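Fitted sheets on a bed that's jammed in a corner

Home > Forum > Bedrooms and Bedding

pippin_lane
Posts: 237
Wednesday's job was changing the bed and I've come on here to moan. Our bed is pushed right into the corner, long side flat against the wall, and getting a fitted sheet on that far side is a full workout. I have to kneel on the mattress, shove my arm down the gap and lift with my fingertips. By the time the last corner's on, the first one has pinged off. How do the rest of you manage it? Moving the bed out isn't really on, it's a Fikar frame and weighs a ton.

mothballs
Do the wall side first! Both far corners, then climb off and do the near ones. I did it the other way round for years like a fool.

GreyKettle
Disagree with mothballs, sorry. Do one far corner, then the near corner diagonally opposite, then the other two. The tension holds it. If you do both far ones first they slide up the minute you pull.

mothballs
Only if your sheet's too shallow. Mine's a Perkodard deep one and it stays put.

pippin_lane
Mine's a Girard, the sage one, and I think it might be a bit shallow to be fair. Lovely colour though, I'm not giving it up.

tansy_b
Check the mattress depth before you buy anything else. I ordered two from Evico without measuring and they were both 4 cm short, and then I'd washed them so that was that. Also, are you getting marks on the wall? Ours is white and every time I do the bed there's a new scuff.

pippin_lane
Yes!! Little dark ones, and a red pen one that I can't explain at all. I went at it with a damp cloth and it just laughed at me.

GreyKettle
Leave the pen alone or you'll end up with a shiny patch. Dab of matching paint, small brush. I did our whole landing that way in February.

tansy_b
A shiny patch is better than a red squiggle. I'd have a go with a melamine sponge, very gently.

GreyKettle
On matt emulsion? No no no.

mothballs
Back to beds please, you two. Pippin, do you clear everything off first? I can't do corners with stuff on the mattress, but my other half just piles it all up and works round it.

pippin_lane
Ah. Guilty. Everything goes on the bed when I'm sorting that room, it's the only flat surface we've got. I've a tall cardboard box leaning up against the wall on there as we speak, and that's exactly the side where the sheet won't lie nicely. So I'll shift that, try the diagonal way on the next wash and come back and say who was right.

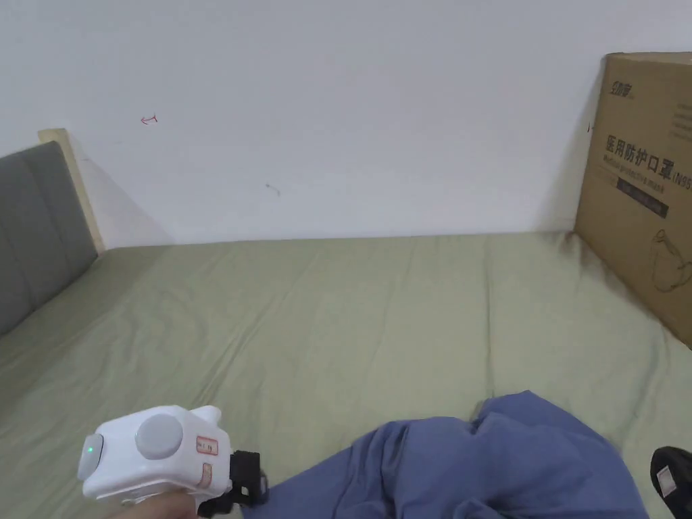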